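4. Harvest language in the sermons

4.1 Material and procedure

The sermons studied in this section were preached at harvest thanksgiving services in 14 congregations in the districts of Murkemley, Flomska and Tivadton. All of them belong to the Protestant free churches, and in all of them the thanksgiving service is held once a year. The collection has 89 sermons. Most were available to us as typed manuscripts from the preachers. For the others we had sound recordings, which we wrote down ourselves. Where both a manuscript and a recording existed, we followed the recording, for the reason that preachers often leave the paper at the moment when they speak about their own garden or field.

From these sermons we took every passage in which sowing, growing, picking, gathering or storing is mentioned. A passage is one or more sentences which stay with the same image. When the preacher left the image and came back to it later, we counted two passages. In this way we received 1123 passages. Each was read by two readers and placed in one of four groups: literal thanks for food, call to mission, growth of the believer, and final judgment. A passage that could be placed in two groups was given to the group which the next sentence of the sermon supported. If the readers still did not agree, the passage was marked as open and is not used in the comparison of groups, although we return to some of these open passages in 4.4.

We must mention one limit already in this place. The Tivadton congregations use two languages in the service, and some images are said once in each language. We treated the repetition as part of the same passage. It is possible that the listeners who understand both languages hear it as a stronger statement than our method can show.

4.2 Thanks for food

Literal thanks is the largest group in every district. This was expected, as the occasion asks for it. More interesting for us is how short these passages are. In many sermons the preacher names the food that lies before the communion table, says one sentence of thanks, and goes on to another matter. The text most often read is Psalm 65, followed by Deuteronomy 8, where the people are warned that they should not forget God when they have eaten and are full. The second text brings a different tone. Sermons on Psalm 65 speak of rain, valleys and grain, and they stay joyful until the end. Sermons on Deuteronomy 8 move quickly to pride, and in Flomska two of them go from there to debt and to the habit of buying what one does not need.

The kinds of food named are mostly those of the local gardens. Grain and bread have a special position because of the Bible texts and because of the Lord's Supper, but apples, cabbage, beans and tomatoes are also named often. Preachers in Murkemley like to name the single fruit: "this apple," "one tomato from one seed." We call this the pointing style. It needs an object which everybody in the room knows, and it needs a hand that takes or gives it. The hand may be the hand of the farmer, of the child who carries the basket, or of God, and sometimes the preacher lets it change from one to the other inside one passage. We found the pointing style less in Flomska, where the preachers rather speak of "the harvest" as a whole.

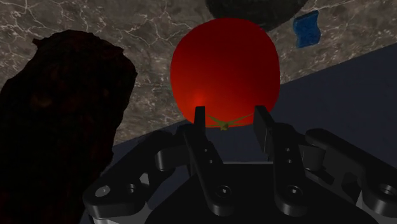 Figure 3. Tomato above the two fingers of a gripper. Computer rendering.

The change of the hand deserves more attention than it has received in earlier work on preaching. When a preacher says that we pick what we did not make, the listener is placed as a receiver. When he says that God picks the fruit at the right time, the same listener has become the fruit. Between these two sentences there is often no warning. In conversations after the service, members of the Murkemley congregations told us that they follow this change without difficulty, and several of them could repeat it in their own words a few days later. Younger members had more questions. One young woman told us that she liked to be thankful for fruit but did not like to be compared with it.

4.3 Call to mission

The second group is built on one text nearly alone, Matthew 9:37-38, in which Jesus says that the harvest is plentiful and the workers are few. John 4:35, with the fields which are ripe for harvest, is the usual companion. It should be noted that in Matthew the disciples are first told to pray for workers, and only in the next chapter are they sent themselves. Few sermons in our collection keep this order. The most common form is a direct call: the field is ready, therefore go. The prayer is either left out or mentioned at the end, together with the notices of the week.

In Tivadton the order is kept more often. We think that this has to do with the prayer meeting before the service, at which the passage is read aloud and the preacher is usually present. The preachers themselves did not give this reason. When we asked them, they said that they simply followed the text, and we have no ground to doubt it.

The workers in these sermons are described with few details. They are tired, they are few, and they start early. What they do with their hands is seldom said. A good harvest worker in the field must know which fruit is ready and which must wait, and must hold it in a way that does not bruise it. This knowledge would give the preacher a rich picture of patience with people who are not yet ready to believe. In our material this possibility is used in a small number of passages, all by preachers who grow vegetables themselves. One of them, from a village congregation near Murkemley, warned his church that "a green tomato pulled by force will not thank you." He then spoke for some minutes on parents who press their grown children to be baptized. It was the only sermon in the collection in which the call to mission was combined with a warning against hurry.

4.4 Growth and judgment

Passages on the growth of the believer depend mainly on Galatians 5:22-23 and John 15. Here the two images are not the same, and preachers do not always separate them. In Galatians the fruit is a list of qualities which the Spirit brings forth. In John 15 the believer is a branch, and the Father cuts away what bears nothing. A sermon which begins with kindness and gentleness can therefore arrive at the knife after a few minutes. Many of the passages that our readers marked as open come from this mixture.

Final judgment is the smallest group. Where it appears, the text is Matthew 13, with the wheat and the weeds which grow together until the harvest. Older preachers use it without softening. Younger ones prefer the middle of the parable, where the servants are told to leave the weeds alone, and they apply it to life inside the congregation: a believer should be slow to judge the one who sits in the next row. The end of the parable is then read but is not explained. Whether the listeners supply the explanation for themselves we cannot say from the sermons.

A comparison with the study by Zeleke is useful at this point. The Zeleke collection contains 100 funeral sermons from city congregations, and there the harvest image is used almost only for the completed life, the sheaf which comes home in its season (Job 5:26). This use is missing from our thanksgiving sermons, even in the years in which a well-known member had died shortly before the service. The occasion seems to decide more than the preacher does. The same man can preach Job 5 beside a grave in July and leave it fully aside at the thanksgiving table, and two of the preachers in Flomska confirmed to us that they had done so. For them the two services had separate sets of texts, which they had learned from the preachers before them and had never compared.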